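The Gift Register

The Leitner department store in Grakgate maintained a Gift Register for mothers, and in February it was placed under the authority of Sihan Wei. Her instructions ran to 32 pages. A mother was to state her preferences on the proper form, and the store would hold them in confidence until a member of her family inquired.

Few families inquired. The Register contained 129 names, and most of the entries had been waiting for years. One mother had asked for lavender soap. Another had asked for a chair by a window – any window – and two hours in which to sit in it.

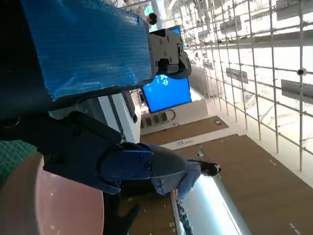 Blue plastic sheeting and a blue monitor screen.

On March 15, 2022, a woman named Jingyi Liao presented herself at the counter and asked to amend entry 1169. She had requested a silk robe when her son was small. She now wished to strike it out.

"And what shall I enter in its place?" asked Miss Wei.

Mrs. Liao considered the form for some time. She wrote that she would like to be telephoned, and that the call need not be long.

Miss Wei stamped the page. The instructions forbade the store to contact a family first, and she had observed that rule without exception. She read it through once more after the counter closed. Then she found the son's number on the original form, drew the telephone toward her, and dialed.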